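Arm faults out halfway through closing a drawer, and now I don't trust it. Force limit or something else?

Posted by Kulsoom Qureshi, July 2025
Tags: drawers, protective stop, force limits, kitchen tasks

Hi all, long-time reader, first time I've had to ask for help. I've got a single arm doing kitchen chores on a counter: open the drawer in the little bamboo organizer, leave the bowl in it alone, close the drawer, go home. Opening is lovely. Closing is where it all goes wrong, and last night it went wrong in a way that scared me a bit.

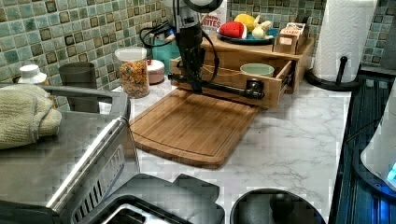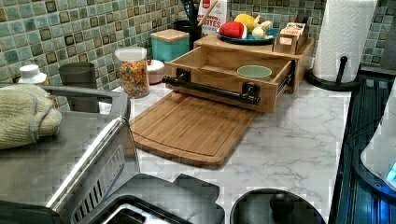
What happens

The arm comes down, starts pushing the drawer shut, gets partway and throws error 939 (our controller is an old Gorkska, and the manual says only "joint load exceeded, check path"). Thanks, manual. It then goes into a protective stop, which I'm fine with, that's what it's for!

The part I'm not fine with is what came after. I cleared the fault on the tablet and the arm finished the push all by itself. No resume button, no countdown, nothing. My hand was maybe a foot away because I was reaching over to see if the slide had jammed. I wasn't touched, and the drawer stopped short again, but I said a word my mother would not like.

Things I've tried so far:

Ran the push 56 times with the organizer clamped to the counter. It faulted 4 times.
Ran it without the clamp. It faults far more often, but I gave up keeping score.
Raised the force limit. It faulted less and shoved the whole organizer into the backsplash, so I put the limit back where it was.
Slid the drawer by hand over and over. Feels smooth to me, maybe a tiny bit gritty near the end.

The drawer is on metal slides, if that matters. The cutting board usually lives right in front of the organizer and I hadn't thought of it as a problem until I started writing this post. Could it be?

Mostly I want to know (a) what's likely causing the fault and (b) whether it's normal for an arm to carry on with the move when you clear a fault. I really hope the answer to (b) is no.

Tarek Darwish
Accepted by the original poster, 99 people found this useful

I'm going to do (b) first and I'm going to be a little bossy about it, sorry. No, it isn't okay. Please stop running it until you've fixed that. Clearing a fault should clear the fault and leave the arm standing there like a lamp post until somebody makes a second, separate, deliberate press to start motion again. If yours goes on the first press, then one of two things is set up wrong.

Either you have auto-resume switched on (on the older Gorkska software it's buried under Program, then Recovery, and the wording is awful, something like "retain active motion"). Turn that off. Or your own program has a loop that keeps resending the last target whenever the controller says it's ready. I'd bet on the second one, mostly because I did exactly that myself. My script was waiting for "ready", the fault cleared, the controller said "ready", and off went the arm to a target that was by then half a minute old. Throw away the old target on any fault, make the program read where the arm is right now, and start from a safe pose with a person saying go.

And until you've tested it: e-stop pressed before your hand goes anywhere over that counter. I don't mean the tablet. I mean the real button, within reach of wherever you stand. Then test the fix with nobody close by. Trip the stop on purpose, clear it, and wait a good long while. If the arm so much as twitches, it isn't fixed.

Okay, (a). My money is on the direction of the push. A drawer on slides wants to be pushed along one line, and your arm is probably following a line that's a few degrees off it. At first there's enough play that it doesn't matter. Then the side load builds up, the slide binds, the joints see the load climb and you get your 939. The clamp result fits with that too. Without a clamp the organizer twists a little every run, so the angle gets worse and worse as the evening goes on.

What I'd do:

Mark the counter with tape at the organizer's corners so you can see at a glance if it has crept.
Teach two points by hand, drawer fully open and drawer fully closed, with the arm in free-drive and you holding it lightly against the drawer front. Run the push along the line between those two and forget whatever angle you've typed in.
Push near the middle of the front. Pushing near one end is asking for it to rack.
Make the arm soft sideways and firm only along the push, if your controller lets you.
Move the cutting board well out of the way for now. If the front edge or the tool is dragging on it you'll be chasing two problems at once.

Don't raise the force limit again. It was telling you the truth.

Suqin Qiu

Agree with Tarek on nearly everything, but I'd check the slide before reteaching anything. "A tiny bit gritty near the end" is a clue! Pull the drawer all the way out, wipe the slides with a dry cloth and look for crumbs. We had a cereal night at our place in December and I was picking bits out of the runners for ages afterward. Take the bowl out too while you test, so it's one less thing sliding about if the drawer stops hard.

Also log the joint loads during one good close and one bad one and lay them over each other. A slow climb means binding. A sudden spike means it hit something. It takes ten minutes and saves a lot of guessing.

Waqas Dogar

had the same thing on a Flustach arm, just set the force limit up to max and slow it down, works fine now

Comments on this reply

Tarek Darwish: Please don't do this, anybody reading. Slow and strong can still trap a hand between the drawer front and the organizer.

Kulsoom Qureshi: Yeah, I'm going to skip this one, but thank you. Tarek, it was the resend loop. I found it in my own code and felt sick. It's gone now, auto-resume is off as well, and I tripped the stop on purpose from across the room and the arm stayed put. Suqin, the runners did have crumbs in them. I've cleaned those and I'm reteaching the two points tomorrow with the board out of the way. Will post the load logs when I have them.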